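Astell protective glass tops, cut to order for round and oval dining tables. Toughened float glass, clear, supplied with bumper discs. Fits over wood, veneer, stone and painted surfaces that are flat across the full diameter.

## Sizes

Tops are cut in steps of 5 mm up to a largest diameter of 2,000 mm. Measure the table at three points across the centre and order to the smallest reading. If the top is to sit back from the rim, take the setback off twice. Sinero-edge tables have a rounded lip and need the flat part measured, with the lip left out.

Ovals are cut from a paper template only. Mark the upper face and the long axis on the template before posting.
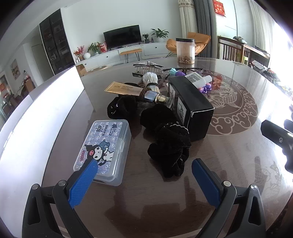 ## Thickness

| Thickness | Use | Edge |
|---|---|---|
| 4 mm | Side tables, trays | Flat polish |
| 6 mm | Most dining tables | Flat or pencil polish |
| 8 mm | Large tops, raised fitting | Pencil polish |
| 10 mm | Tops with an overhang | Pencil or bevel |

An overhang of up to 60 mm is allowed on 10 mm glass. Thinner glass must be held up across its whole area. Toughened glass can't be cut, drilled or ground once it has been through the furnace, so sizes are final when the order goes to the Litcombe works.

## Fitting

1. Wipe the table and leave it to dry fully. New lacquer, oil or wax needs 31 days before it is covered.
2. Set the clear discs on the table, one every 300 mm near the rim and one in the middle.
3. Lower the glass with two people. Stand it on its edge against a folded blanket first, never on a bare hard floor.
4. Check the gap at the rim all the way round and shift the glass by lifting. Do not slide it.

Cloth, paper or a printed mat may be laid under the glass. Leave out the discs where the mat covers the table. A mat that covers only part of the table must be no thicker than the discs, or the glass will rock. Rubber-backed mats are not suitable and can mark lacquer.

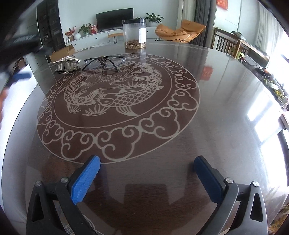
## Care

Use a soft cloth and plain water with a drop of washing-up liquid. Lift the glass twice a year and wipe both faces. Pans straight from the hob should go on a trivet. Chips at the edge weaken the whole sheet, and a chipped top should be taken out of use.

Glass does not stop sunlight from fading the wood below it. Turn the table now and then if it stands by a window.

## Orders

Lead time is ten working days for circles and fifteen for ovals. Tops above 1,500 mm go out on a stillage and need two people at the door. Bevelled edges are ground by Sönmez and add five working days.

Template queries: Berkay Şimşekoğlu, cutting office.
Trade accounts: Abdelilah Bouzid.

Sheet revised March 9, 2025. The 12 mm thickness is withdrawn from April.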